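Korunau Play Kitchen: read me before you cook

422 pictures of one toy kitchen, July, kept by Hui-mei Tai. Rent is free and dinner is always late.

What's in it

Pale wood, white panels, a gray range hood that has never met smoke, and a toy microwave beside it. The curtain stays up behind.

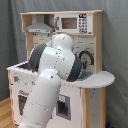
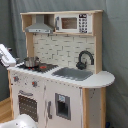 Known issues

- The keypad buttons are printed on. Popcorn is out of the question.
- 3 files are duplicates. I know which. I'm tired.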